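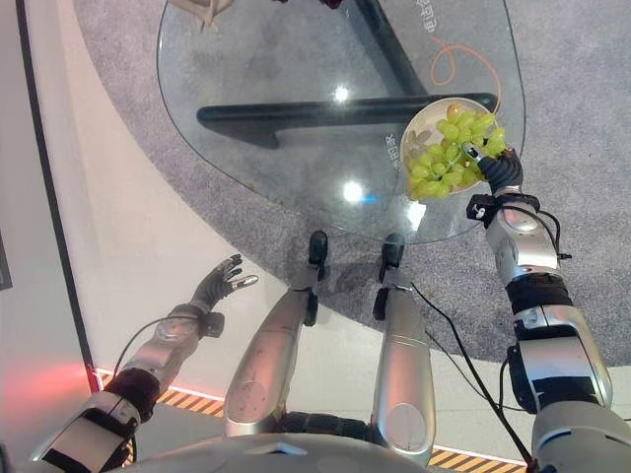 Anwara Roy fragt: Meine Schwägerin schwört auf das Nano-Versiegelungsspray von Ulton für Glastische. Angeblich ein Jahr lang keine Fingerabdrücke, kein Kalk, keine Kratzer. Die Flasche kostet mehr als mein Wochenendeinkauf. Ich habe einen Couchtisch aus Klarglas und ärgere mich bei jeder Lampe über die Schlieren. Bringt so eine Versiegelung etwas oder zahle ich für parfümiertes Wasser?

Antwort 1
Bei uns super, nie wieder ohne! Einfach aufsprühen, polieren, fertig.

Antwort 2
"Keine Kratzer" würde ich sofort streichen. Eine hauchdünne Schicht macht Glas nicht härter, und wer einen Keramikteller mit rauem Fuß darüberzieht, sieht das hinterher. Wasser perlt auf solchen Schichten ab, das stimmt meistens, nur steht auf einem Couchtisch selten Wasser. Hautfett hält auf versiegeltem Glas genauso, man wischt es höchstens etwas leichter weg.
Ich habe vor zwei Jahren ein ähnliches Mittel von Harasym gekauft, 400 ml, und nur die halbe Platte behandelt. Nach 5 Wochen konnte ich die Hälften nicht mehr auseinanderhalten. Vielleicht habe ich zu oft geputzt, mag sein.
Schlieren kommen fast immer von zu viel Reiniger oder von Weichspüler im Tuch. Lauwarmes Wasser, ein Tropfen Spülmittel, mit einem trockenen Mikrofasertuch nachreiben. Gegenlicht zur Kontrolle, am besten abends mit Lampe.

Antwort 3
Was heißt "ein Jahr" überhaupt? Bei wie vielen Wischgängen? Auf der Packung von Okus stand mal etwas von 2.000 Reinigungszyklen, gemessen vom Hersteller selbst. Daraus kann jeder machen, was er will. Spiritus geht übrigens auch, aber nicht auf lackierte Gestelle tropfen lassen.

Zuletzt aktualisiert: 4. November 2022

Ähnliche Fragen
Kalkränder an der Duschwand, Essig oder Zitronensäure?
Kratzer aus Glas polieren, geht das wirklich?
Filzgleiter halten nicht auf Metallfüßen
Mikrofasertücher bei 60 Grad waschen?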